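October, late, kettle on for the second time

I meant to write this last night and fell asleep in the chair with my boots still on, so it will have to be this morning's version, which is probably kinder to everyone than last night's would have been.

We had the 1000 hour inspection finish at last. The old girl went back on the line at Bullatmont yesterday afternoon and did the evening run out to Doton, and I stood at the fence like somebody's mum at the school gate and watched her go. I've done I don't know how many of these now and I still don't like to walk away until the wheels are up. Lovely Mercado says I'm superstitious. Lovely signed the release herself and then came out and stood next to me at the fence, so I don't think she has much of a leg to stand on!

It was a long one. We found corrosion in the left flap track area in the first couple of days, the sort you half expect with an aircraft that has spent its life near the coast (and she has, poor thing, up and down to the islands with every kind of wet freight sitting in the back). The blending took a morning. The paperwork for the blending took the rest of the week. Then there was the wait for the bushes, which were meant to come by road from Vutura and sat in somebody's depot while three different people told me three different things over the phone, all of them very polite about it. I got them in the end by driving over myself in the ute, and had a nice pie on the way home, so the day wasn't wasted.

The part I keep turning over is the conversation with the owners. They want to send the next heavy check away. They've had a quote from Ban that undercuts ours, and I can see why it looks good on a spreadsheet, but they haven't counted the ferry flights, or the crew's accommodation, or what it costs when she comes home with a snag and the people who did the work are a day's travel off. I tried to say all that and I don't think I said it very well. I get warm in the face in meetings and start explaining things from the beginning, and by the time I'd got to the hydraulic pump story I could see people looking at their tea. Lovely came in behind me and put it in two sentences. I should just bring her to everything.

What worries me more is the apprentices. If the heavy work goes, ours will spend their time on tyres and oil and light globes, and you can't learn an aeroplane that way. I learned mine lying on my back under a wing in my second year, with an old fellow passing me the mirror and asking what I saw, and then asking me again until I really had looked. It took me years to realise he'd already seen it. I'd like to be able to do that for somebody, and I need a wing to do it under.
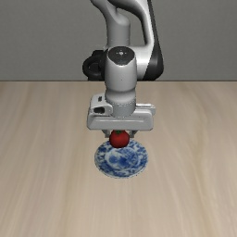
Anyway, they've agreed to let us requote, which is something. We have until the end of the month. I'm going to sit down with the hours properly and not just guess from the last one, and I'll ask stores what they can do about holding a few of the slow parts here so we aren't at the mercy of that depot again. There was 400 dollars in freight on a box I could have carried under one arm. I wrote it on the whiteboard and underlined it, and then felt a bit petty and rubbed out the underline.

Other things, so I remember them. The hangar door motor is making its noise again. The torque wrenches are due to go off for calibration and I must not leave it until the last minute like I did in autumn. Somebody has been using the good degreaser on the barbecue, and I have my suspicions. We need a new light for the back bench too, as the one there flickers and gives me a headache by smoko.

I rang my sister after tea and told her the whole business from start to finish, flap track and all, and she was very patient. She asked if I was thinking of retiring and I said no, far too quickly, and she laughed. I'm not, though. I was tired this week and cross for a good part of it, but when that second engine caught and settled on the ground run, and the numbers all came in where they ought to be, I was as happy as I've been all year.

Home by six tonight if I can manage it. Tomatoes need staking, and I promised next door I'd look at their mower.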